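Most of the tubs in our kitchen came with us from the flat in Dramlow, and until last month I had never had them all out at once. They live in the low cupboard to the left of the cooker. The door of that cupboard had stopped shutting, so I took everything out and put it on the floor.

I'll write down what I did, mainly so I can look it up when the cupboard gets into the same state again.

First I matched lids to bases. Anything with both halves went on the worktop, anything without went in a box by the back door. I had expected a few strays. The box was full before I was halfway through. There were takeaway lids with no takeaway tubs, a round base that has had cling film over it for as long as I can remember, and a set of small pots whose lids must have gone to Ekua's at some point with rice in them and stayed there.

Then I went through the matched ones and tried the lids. Some of them no longer grip. The soft push-on sort go first, especially if they have been through the dishwasher on the bottom rack, and once one corner has lifted you can press it down all day and it comes up again. Those went in the box too, except one which I use for pegs.

The ones that have lasted are the clip-down kind with a separate seal. They cost more and I resented it when I bought them, but I have replaced none of the tubs, only a couple of seals. My everyday size holds 440 ml and takes one helping of stew or two of beans. The bigger ones are for soup and for stock, and I don't fill those to the top if they're going in the freezer.

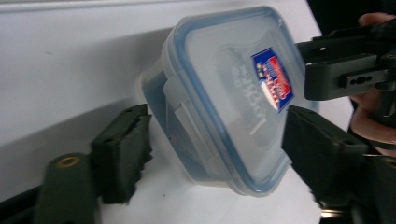 Edem Appiah wrote to say that he takes the seals out every time he washes up and that I should be doing the same. He uses a wooden skewer to lift one corner, pulls the ring out, washes it in warm soapy water and leaves it on the rack overnight before putting it back. He says he has had the smell of fried onions stay in a seal for a whole winter, and that bicarbonate of soda did nothing for it.

I don't do it every time. I do it when something strong has been in there (fish, curry, anything with shito) and otherwise when I notice a dark line in the groove. His way is better and I know I won't keep it up. I would add that the ring needs to go back in without being stretched. If you pull it, it ends up too long for the groove and makes a little loop in one corner, and then the clip on that side won't close. Start at the corners, push those in, then work along the straight bits.

For tomato stains I have tried sunlight, which works slowly, and a paste from the hardware shop in Gbeho, which scratched. I now leave stains alone. A pink tub holds soup as well as a clear one.

Back to the cupboard. I had always kept each tub with its lid on, so they were mostly full of air. Now the bases are nested by size on the bottom shelf and the lids stand on edge in an old loaf tin beside them. It means an extra few seconds finding a lid, but I got 2 shelves' worth down to one, and the slow cooker has moved into the space — it had been on top of the fridge since we arrived. The tubs with clips don't nest quite as neatly as the plain ones, so they go in last.

Labels: I use masking tape and a biro, on the side and not on the lid, as lids get swapped. Put the tape on while the tub is dry and at room temperature. It will not stick to anything that has already been in the freezer. I write what it is and the month, and nothing else.

The box by the back door is still there. Our recycling takes some of it and not the rest, and I haven't sorted through which. Ekua has been asked about the small pots. She says she has two of the lids and also a blue bowl of mine that I had forgotten about, and she will bring them in October when she comes for the sewing machine.

The door shuts now, though I did have to tighten the bottom hinge as well.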